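The Handeck Textile Archive holds 138 patterned household cloths, most of them bed coverings, and has lent pieces to regional museums across the country. In July its curator, Agnes Rustad, met with this bulletin to discuss the history of the houndstooth check and the care of woven goods in ordinary homes.
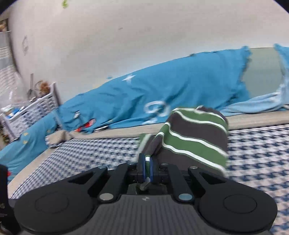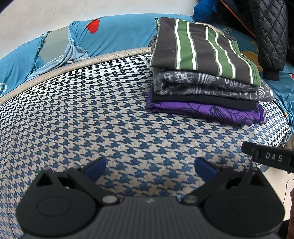

*Houndstooth in domestic use, with striped pieces.*

Ms. Rustad joined the archive as a cataloguer and became curator when her predecessor, Alvar Fagerlund, retired. She described the early years as a period of slow and necessary work. "There was a ledger, and the ledger did not agree with the shelves," she said. "Mr. Fagerlund had a very good memory, so for a long time it did not matter. Once he was leaving, it mattered a great deal."

Asked why a check first associated with outdoor clothing should now be found so often in the bedroom, Ms. Rustad pointed to changes in household taste. The pattern was woven in wool in the Scottish Lowlands, usually in two colours, and was valued as plain working cloth. Its move indoors came much later. "People became used to seeing it on coats and jackets, and then they wanted it on a chair," she said. "From the chair to the bed is a short distance."

She was careful to separate woven houndstooth from printed versions. In the traditional cloth, the broken check is formed by bands of four dark and four light threads crossing in a twill weave. A printed cloth carries only the outline of the figure on its surface. The archive accepts both. "I do not regard the print as a lesser object," Ms. Rustad said. "It tells us what a family chose and could afford. We have 40 printed pieces and I would gladly take more."

Much of the collection came from a single source. The Geraghty bequest, received from a family that ran a boarding house in Drotwood, contained 71 items, among them bedspreads, bolster covers and several lengths that had never been hemmed. Golnar Ghasemi, the archive's conservator, spent two winters on the cleaning and repair of that group. Ms. Rustad said the repairs already present in the cloth were of particular value and had been left in place. "One spread has been darned in three different greys. Ms. Ghasemi recorded every darn and removed none of them."

On the question of care at home, her advice was brief. Cottons of this kind should be washed in cool water with similar colours and dried out of strong sunlight, which fades blue dyes unevenly. Folded pieces should be refolded along new lines twice a year. She does not recommend plastic bags for long storage and prefers a clean cotton pillowcase. "Most of the damage we see is along a fold," she said. "The cloth was put away with care and then left alone for too long."

The archive is now preparing a study of checks and stripes used together, a pairing that older household manuals tended to discourage. Štefánia Rusnák, a weaver who teaches at Modum, has been engaged to produce sample lengths for visitors to handle. Ms. Rustad expects the samples to be replaced often, and the budget allows for it.

Members of the public who wish to offer a piece are asked to write to the archive before sending anything. A note of where the cloth was used, and by whom, should be included where it is known.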